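From the Living Room Lab

Well, I promised in the last issue that I would stop talking about buying parts and start talking about using them, so this month you get the arm. It's up, it moves, and it has taken over the coffee table. The household has been very patient with me!

If you missed the May issue (it's still up on the Skarken page, scroll down past the soldering stuff), the plan is to teach a small 3D-printed arm to tidy things away by showing it how, over and over, and letting a learning system work out the rest. I'm not writing rules like "go left until you see the bowl." I drive the arm myself, the computer records the camera picture along with the position of every joint, and each run gets saved as one example. In the Girnent software they're called episodes, so I'll call them that too.

I went in thinking the training would be the hard part. The training is a progress bar. The recording is where all my evenings have gone, and it's a strange sort of work, somewhere between playing a video game and folding laundry.

My first batch was 70 episodes, all of the same job: pick up a clothespin, put it in the bowl. I was so pleased with myself. I trained on it overnight, set everything up in the morning, and the arm sailed over to one particular spot on the mat and closed on nothing at all. The clothespin was a hand's width away. I went back through my recordings and there it was, plain as day. I'd put that clothespin down in pretty much the same place every single time, same angle and everything, as if I were setting the table for guests. So the arm had learned the spot. Fair enough, really, that's what I'd shown it.

Batch two went a lot better, and it's the one I'd tell you to start with. Before each episode I toss the clothespin onto the mat and leave it however it lands (if it bounces off onto the carpet, that's a redo). I shift the bowl a little every so often. And I put other stuff out as well, things the arm isn't supposed to touch, so it gets used to seeing them and leaving them alone. There are 148 episodes in that set now, and I threw out 6 more where I bumped the table or grabbed the wrong thing or just got lost halfway and sat there with the gripper hanging in the air thinking about dinner.

A few of you wrote to ask whether fumbles should be thrown away too. I keep them, as long as I recover and finish the job. If the gripper misses and I back up and try again, that's useful, and I'd like the arm to know what to do when it misses, because boy does it miss. What I toss are the ones where I gave up.

The light has been more trouble than I expected. In the afternoon the arm throws a big long shadow over the mat, and in the evening under the lamp it's a completely different picture. At first I closed the curtains and recorded only at night. Now I do some of each, on purpose, and write down which is which in the notes file. Do write it in the notes file, by the way. I skipped it for one whole session and I have no idea what I did that day.

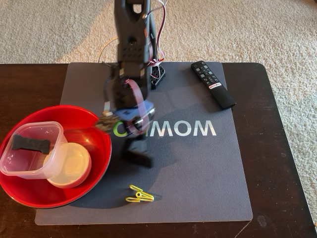
Arm on the move over the mat, with the clothespin, the remote and the red bowl all out.

Speed is the other thing. I drive much too fast when I'm getting bored, and then the camera gives me a smear where the gripper ought to be. A little blur doesn't seem to hurt, but a whole episode of it isn't much use to anybody. My rule is 5 episodes, then stand up, drink something, look out of the window. I got that from someone's post on the Vustulum board, and my back says thank you.

One small tip on the mat. A big mouse pad is great for this: it gives the table one flat color, and the clothespin shows up beautifully on it. Yellow on blue, couldn't ask for more. I tried a dark peg on the bare wood first and could hardly find it in my own recordings.

Next up I want to add a second object and see whether the Salehi training script copes with two jobs in one set, or whether I have to keep them apart. If you've tried it, please write in and tell me, especially if it went badly. And if anybody has a spare servo of the same size as my wrist one, I'd love to hear from you, it has started making a noise.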